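Laiba Awan
@laibaawanreads

1/ A thread on picture books for kids who won't sit still at bedtime. I run a small story hour and I've been doing it by video since the library closed. Six-year-olds on a screen are a tough crowd.

2/ The one that has worked best is "Odosley and the Long Ladder." Odosley is a badger who wants to return a library book to the moon. The text is short. Most spreads have one line, and the line usually ends on a question, so the kids shout an answer and you turn the page.

3/ I read it to 11 children last week and had to read it again. A boy named Idris wanted to know who checked the book out to the moon in the first place. The book never says. I think that's the right choice.

4/ The pictures are pencil and watercolor. The ladder runs off the top of every left-hand page — if you lay the pages end to end it lines up. I only noticed on the fourth reading. My daughter saw it on the first.
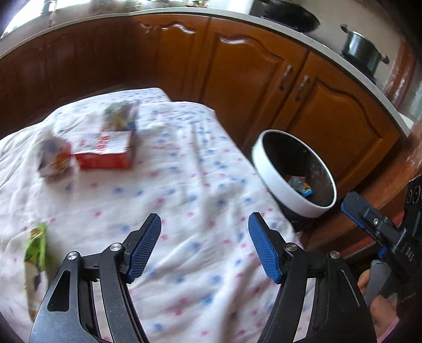

5/ Second pick: "Mrs. Siddiqui's Night Bus." An older book, and harder to find. The bus picks up animals who work the late shift: a fox who bakes, an owl who sorts mail. It has more words per page, so I'd say it's better for one child on a lap than for a group.

6/ The rhyme slips in 2 places. If you read aloud a lot you'll trip on "harbor" and "barber" near the end. Slow down before that page and it's fine.

7/ A few people asked about chapter books for the next age up. "The Zornbridge Bell" is the one I keep handing out. A girl finds out the town bell has been ringing a minute early for years and tries to get anyone to care. Short chapters, a drawing in each one.

8/ It does have a sad part with a grandfather in the middle. I'd read chapter nine yourself first if your kid is sensitive about that.

9/ What I didn't get along with: the Fonivance series. I know it's popular. The first one runs to 400 pages and the main character spends a lot of it explaining the rules of the magic. My son liked the maps and skipped the rest.

10/ For reading over video, hold the book closer than you think you need to and keep a lamp to one side. Glossy pages are a pain. Matte paper shows up much better.

11/ The next Odosley book is due in June. It's about a boat. I'll post when I've read it — replies are open if you have a bedtime book that holds up after twenty readings.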